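4.3 Two grippers, one hourglass

I went into this part of the comparison assuming the arm would matter most, and I was wrong about that. Both grippers ran on the same Marchuk arm with the same controller settings, so what we're really looking at is fingers and cameras. The Jerkovora has wide, flat-faced fingers and the Zivance has narrower ones with a softer pad. Yaryna Hutsuliak did most of the teleoperation and I did the rest (badly at first – my early runs are thrown out, see Section 3.2).

Hourglasses were Yaryna's idea, and I grumbled about them until I saw how much they told us! The glass is slick, the neck is narrow, and the caps are round, so a grasp that looks fine in the wrist view can be off by a finger's width from the side. Cubes forgive you for that. We ran 27 hourglass trials per gripper, mixed in with cubes, stacked blocks and push buttons so the operator couldn't settle into a rhythm.

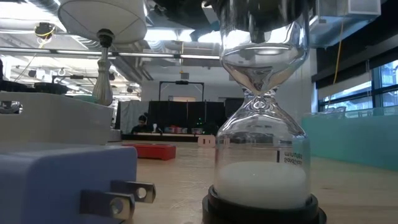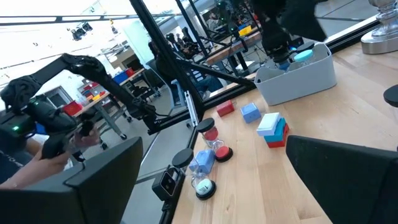 Figure 6. An hourglass from the fixed close-up camera (first) and the tabletop layout from a wrist camera (second).

The close-up camera earned its keep. From the wrist, the caps mostly hide the glass when you come in from overhead, and depth gets to be guesswork. With the side view switched on, the Zivance went from 12 clean lifts to 26, and I'd be lying if I said I expected a jump like that. The Jerkovora barely changed. My guess is that its big fingers cover up a placement error the softer pads can't, though we didn't test that separately.

Where the flat fingers hurt us was crowding. When an hourglass stood right beside a push button, the Jerkovora tended to bump the button on the way down, and Matvii Maksymiv ended up adding a bump column to the trial log just for this. We counted a bump as a failure only if the hourglass tipped – a generous rule, and Section 5 has the numbers under the strict one.

One more thing on the controller. We left the Kimik smoothing filter at its default for all runs in this section.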